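How Does a Robot Learn to Tidy a Shelf?

Have you ever taught somebody to tie their shoes? I tried it with my little cousin last summer, and I was terrible at it. I kept saying things like "loop it around, no, the other around, now pull!" and the laces ended up in a knot the size of a walnut. In the end I stopped talking, sat down next to her and tied my own shoes very, very slowly. Then I did it again. And again! She watched, she copied, and by dinner she had one shoe done.

My job is a lot like that, only my student has two arms and no feet. I help teach robots at a little workshop called Clurden, and today I want to tell you about the part of the work I like best, which is collecting examples.

You might think a robot comes with a list of instructions inside. Some do! A robot that puts the same lid on the same jar all day long can follow a list: move left, go down, squeeze, let go. But what if the jar is in a different spot every time? What if it's not a jar at all, it's a thin paper packet that bends and slides and falls over? You'd need a list as long as a river, and you'd still forget something.

So we do what I did with the shoelaces. We show the robot. A person steers the arms through the whole job from start to finish, and a computer saves what the cameras see and how every joint moves. One time through is called a demonstration, or a demo if you're in a hurry (we're always in a hurry). Then we put things in slightly different places and make another one.

The job we're collecting right now is called Musen. Every job gets a silly made-up name so we can find it on the computer later. Musen means "put the packets on the little shelf," and we have 227 demos of it so far. 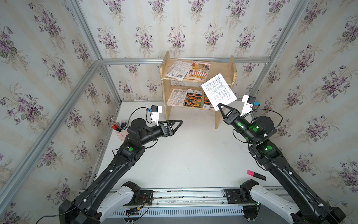
Words and picture by Subramaniam

See the white packet in the gripper on the right? A gripper is what a robot has for a hand. Ours has two... well, I call them fingers, and they pinch. It's got hold of the packet by one bottom corner, and the rest of it is leaning over at a slant. Try that yourself with an envelope! Pinch one corner, hold it out, and then try to stand it up neatly on a bookshelf. It's harder than it sounds, and you have a thumb that bends.

Each arm has a small camera near its wrist, too. I love those. Imagine having an extra eye on the back of your hand, so that you could look right at whatever you were picking up. There's another camera that stays still and looks at the whole table, and the computer gets to use all of them together.

People who visit always ask me about the flowery wallpaper. I'm a big fan of it myself. A robot that has only ever seen plain white walls can get muddled when the walls change, so we swap the paper now and then, and we swap what's on the table as well. Purple flowers this week, something else the next. We want the robot to work out that the packet is what matters and the flowers don't.

Now for a question I get a lot: do you throw away the bad ones?

Sometimes, yes. If I drop a packet on the floor and have to crawl after it, that demo goes in the bin. But if the packet tips over and I set it straight again, I keep it! The robot is going to tip things over too, and it needs to see how to fix a wobble. On Saturday I threw out 11 and kept 118, and my shoulders were sore all evening.

After the collecting comes the learning. The computer goes through all the demos over and over, looking for patterns. When the packet is over here, the arm goes like this. When it's tilted that way, the wrist turns a bit. Our learning program is named Zisard and it doesn't get bored, lucky thing. When it's had enough practice we put a packet somewhere new, take our hands off the controls and see what the arms do by themselves. The first tries are usually pretty wild. Then we look at what went wrong and go make more examples of exactly that part.

Want to try being the teacher? You need a friend, a blindfold, a spoon and a cup.

Sit your friend down and put the blindfold on them. Put the spoon on the table. Hold their hand and guide it to the spoon, help them pick it up, and drop it in the cup. Do that 2 times with the spoon in the same place. Then move the spoon a little, let go of their hand and don't say a word.

Did they find it? Now guide them again, with the spoon in lots of different places, and test them again after that. Write down how many goes it took. My friend needed nine, and she still says I moved the cup.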